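Notes pour l'intervention, atelier maintenance, février 2021
Cellule de pliage Kokthorpe : réglage et entretien

Diapo 1. Me présenter, remercier Sunita Blackwood pour l'invitation. Préciser que je parle d'une seule cellule, la nôtre. Durée : 22 minutes, questions à la fin.
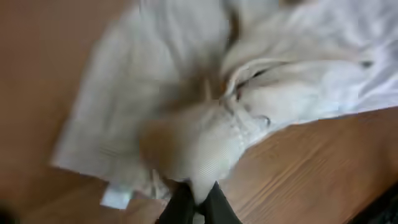

Prise sur tissu blanc, caméra de poignet.

Diapo 2. Les doigts. Contrôle visuel tous les 200 cycles, chiffon sec, pas de solvant. Si le tissu glisse, regarder d'abord l'usure des faces internes, ensuite seulement l'effort de serrage. Citer la fiche de Hollis Ostrowski.
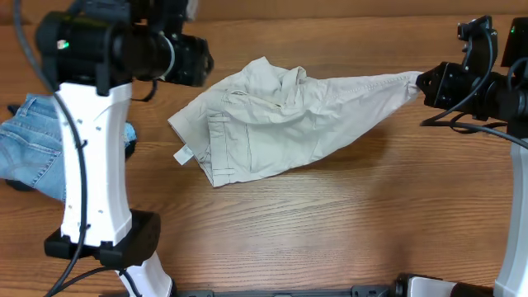

Diapo 3. Le câblage nous a coûté plus de temps que les moteurs. À chaque reprise de poste, on amène les deux bras en extension et on suit les câbles à la main, hors tension. Sur le bras gauche, le câble noir descend en longue boucle le long du segment blanc : c'est cette boucle qu'il faut garder libre. Resserrer ensuite les vis, puis remettre sous tension.

Diapo 4. Caméras de poignet. Refaire l'exposition après tout changement d'éclairage, et sur du blanc, toujours.

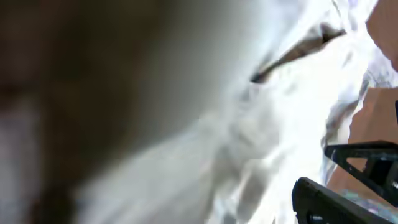

Noter l'ancienne valeur avant de modifier quoi que ce soit. On attend 5 minutes après l'allumage des lampes.

Diapo 5. Zéro des pinces. Ouvrir en grand, lancer la routine, comparer les deux côtés.
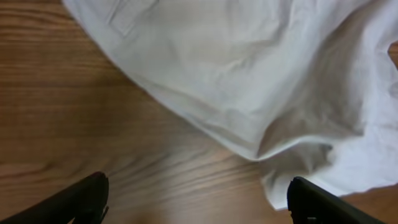 Au-delà de 40 pas d'écart, on recommence. Si l'écart revient, démonter le doigt et vérifier la portée. Prochaine révision complète en mai, avec Rosenthal.

Questions.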